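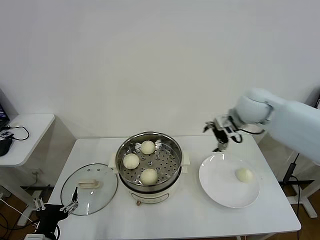 Szabolcs Virág

Reviews > Cell Hardware > Electric Steamer as a Test Fixture

We needed something round, shiny and awkward for our two-arm cell at Korkgate, and ended up with a household electric steamer. I have used it for 3 months as a practice fixture for moving buns between the tray and a plate. This review covers how well it suits that job. I have no opinion on how it cooks.

The base is wide and stays put when a finger bumps the tray. The handles stick out on both sides, so I turn the pot until they point left and right and leave it like that. If it gets rotated, the arm's approach path runs into a handle and you have to teach the points again.

The steel is the weak point. It throws reflections, and our wrist camera lost the tray edge until I lowered the exposure and moved a lamp. Allow an afternoon for that.
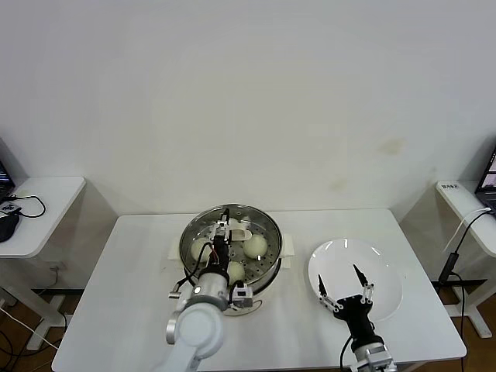 Left gripper over the steamer tray, right gripper open at the plate.

Grip force took longer. I started at 10 newtons, which left dents, and settled on 4. Check the finger pads before each session, because crumbs build up in the linkages. I wipe them with a damp cloth and re-zero the gripper afterward. Every 300 cycles I also check the wrist screws and the cable loops.

The lid is the one part I would change. Its handle is low and our fingers slip on it, so I take it off by hand.

Good value for a fixture. I would buy it again, with a spare tray.

Recent reviews
Storkeck Wrist Cable Clips
Vass Finger Pads, Soft Set
Urkent Folding Side Table
Amr Younis on Choosing a Gripper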